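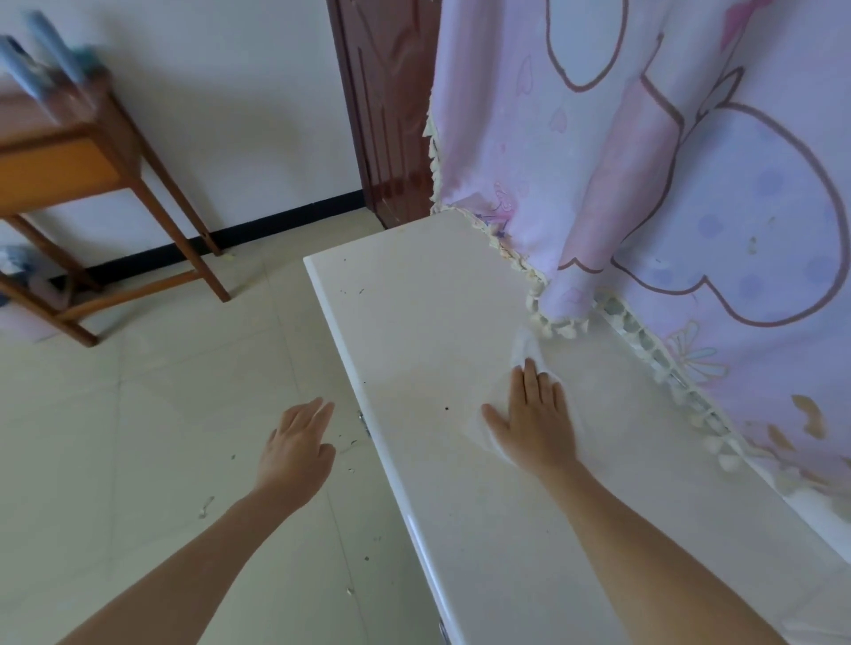
About Plilham

Plilham is a small home cleaning and tidying company with a very simple idea behind it: ordinary rooms deserve a proper going-over. We look after bedrooms, hallways, spare rooms, the corner where everybody drops their bags, and we love it!

Isabelle Campbell started the business with one bucket, a borrowed ladder and a handful of clients on the Plirnthorpe side of town. Gordon Penner joined her the following June to do the driving and the phones, discovered he was rather good at wardrobes, and hasn't been let near the phones much since. These days there are enough of us to fill a long table at Christmas, and between us we made 2,859 home visits last year (Gordon keeps the tally, and he is very proud of it).

What we do

Most of our work is regular cleaning, weekly or fortnightly. We dust, wipe, hoover and mop, and we put things back where you had them. We also do one-off visits before guests come or after decorators leave, and what we call a Surface Day, which is our favourite thing on the whole list.

A Surface Day is for the flat places. Cabinet tops, side tables, dressing tables, windowsills, the lid of the chest freezer. White glossy tops are the ones people ask for most, as every speck shows up on them and a fabric cover only hides the dirt for so long. We fold the cover back, wipe the whole top from the far end to the front edge, go round the hinges, and give the cover a good shake outdoors before it goes on again. If it has tassels or pom-poms we wash it by hand, and Marlene Sandhu has strong views about the water temperature!

Dressing tables come next. Combs, compacts, little pots and tubs with the lid not quite on: we lift the lot, polish underneath and set everything down again in the same order. We don't throw anything away and we don't decide for you that you own too many combs.

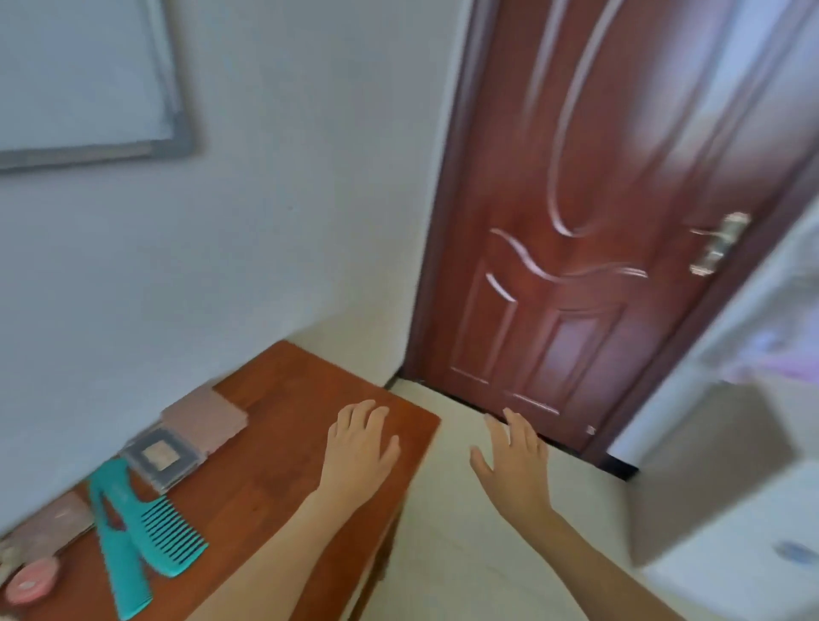
Combs and cases on a glossy wooden table, beside the wooden door.

How we work

You get the same cleaner each time, or the same pair for a bigger house. Marlene trains everyone who joins us, and she does it in real rooms with real clutter, starting with wood. Wooden tables, doors and frames get a barely damp cloth and then a dry one, along the grain. Tiled floors are left until last, always, and we work backwards towards the door so that the room is finished when we are.

We bring our own cloths, wipes and hoover. If you have a polish you swear by, leave it out and we'll happily use it. Please tell us about anything wobbly or precious before we begin, and about cats that like to slip out.

Where we are

Our office is above the bakery in Stesetti Yard (yes, it smells wonderful, and yes, it is very distracting). We cover Plirnthorpe and the villages to the north as far as Cao Bridge. Kirsten McIntyre answers messages from Monday to Friday and will usually find you a first visit within 48 hours. For a Surface Day it can be a little longer, especially in spring.

First visits begin with a cup of tea if you're offering, and a walk round the house so you can show us what matters to you. Bring us your dusty corners, we'd love to meet them!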